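About Plemora

Plemora is a small newsletter and podcast about how countries in the Middle East and its neighborhood talk to each other – the summits, the side meetings, the water treaties, the border deals that get two lines on the evening news and then vanish. 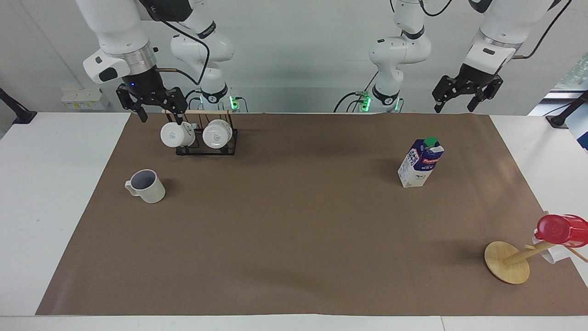 We started because we kept having the same argument. Four of us shared an office above a print shop, working for a trade magazine that covered shipping, and every time a regional meeting ended with a joint statement, one of us would print it out and go through it with a pencil. What did "deep concern" mean this time? Why was one country's name missing from paragraph six? We loved doing this (maybe a little too much) and our editor very kindly suggested we go do it somewhere else.

So we did! The first issue went out in November to 138 people, most of them relatives, former classmates and a few patient diplomats. It was a close reading of a ports agreement, far too long, with a map that had the legend upside down. People wrote back anyway. They wanted to know what happened next, and we've been trying to answer that ever since.

What we publish

The main newsletter comes out every other week. Each issue takes one meeting, proposal or agreement and reads it slowly. Who asked for it? Who signed and who sent a deputy? What did earlier versions say? We put the full text at the bottom whenever we can get it, in the original language and in English, so readers can check our work and tell us when we've got something wrong. They do, and we print corrections at the top of the next issue.

The podcast is called The Communiqué Hour, though it usually runs closer to 70 minutes once everybody gets going. It's looser than the newsletter. We talk with retired negotiators, interpreters, local reporters and people who live near the borders being discussed. Some of our favorite episodes have been with interpreters, who remember everything and are very funny about seating charts.

We also keep a public archive of joint statements, which now has about 90 marked-up documents. You can search it by country, by topic or by phrase. Try "brotherly relations" some afternoon when you have time to spare.

Who we are

Roxana Văduva edits the newsletter and has the last word on every headline. She grew up in Constanța, studied Arabic and Turkish, and spent years reporting on Black Sea freight before deciding that the politics behind the freight was the part she wanted to write about. The other three of us handle research, translation and sound, and we all take turns answering the mail. Contributors in Amman, Tunis, Muscat and Nicosia file for us regularly, under their own names when it's safe and without them when it isn't.

How we work

We don't take money from governments, political parties or companies that do business with either. Reader subscriptions pay for most of what we do. The rest comes from teaching – we run evening workshops on reading official statements, mainly for young reporters and graduate students, and those evenings are some of the best fun we have. A good workshop group will spend an hour on a single comma.

When we rely on unnamed sources, we say how many and how close they were to the talks. When two governments give different accounts of the same meeting, we print both accounts side by side. We try to keep our opinions in the column marked opinion, and readers are quick to tell us when one slips out of it.

Write to us

Tips, corrections, old documents from a desk drawer, complaints about our spelling of place names: we'd love to have them all. We read everything, in English, Arabic, Turkish, French and Romanian, and somebody will reply, usually within the week. If you'd like to pitch a piece, send us a paragraph on the meeting or agreement you have in mind and a link to the text if there is one. New writers are very welcome, and every published piece is paid for.

The newsletter is free to read for the first month. Sign up with the form at the bottom of any page.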